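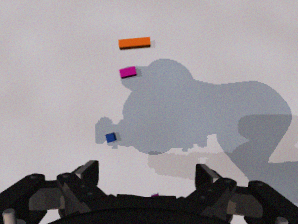

Flelline Block Set
Simulated tabletop demonstrations for robot learning
Version 2, released in March

What you get

1,307 recorded episodes of a two-finger gripper working with plain colored blocks on a pale tabletop. All of it is rendered. Each episode has the overhead view from the gripper, joint positions, gripper opening and a one-line instruction in English. Shadows and surface grain are varied between episodes.

The first 40 episodes are free to download. Please look at them before you spend anything. We have sold data to people who didn't look, and the emails afterward were no fun for either side.

What we claim, and what we don't

You will see other vendors say that simulated demonstrations transfer to a real arm with no extra work. We have not been able to repeat that. Policies trained only on this set did well in our simulator and poorly on the bench at Fevgate, where Darcy Lévesque ran the trials. Hard shadows were the usual trouble. The arm would go for the dark edge of one and close on nothing.

So version 2 has many more shadows, some of them large and odd in shape, falling across the blocks or right beside them. Did that help? Somewhat. Darcy thinks so. Jade Nguyen, who wrote the renderer, thinks we mostly taught the policy to ignore our own shadows – a smaller win. We still argue about it and the release notes carry both opinions.

How the episodes were made

Every episode was driven by a person on a Dufour hand controller. We tried scripted motions in version 1 and dropped them, as the paths were too clean and the trained arm froze whenever a block sat at an angle it hadn't met. Human operators overshoot, back off and try again. Those corrections are left in.

Milagros Tello reviewed the whole set and threw out runs where the instruction named a block that the gripper was hiding from view. Partly hidden blocks stay if they aren't the target.

Known problems

Block colors are flat and very saturated. Your parts probably aren't.
No soft items, nothing clear, nothing shiny.
Friction was set by hand. We don't trust it and neither should you.
Instructions were written by two people and sound like it.

Should you buy it?

If you need a warm start before recording on your own hardware, maybe. If you can record 90 good episodes on the real arm this month, do that first and compare. Ask any seller who quotes a success rate, us included, which table it was measured on.

Licensing and sample access: Océane MacDonald, Flelline sales desk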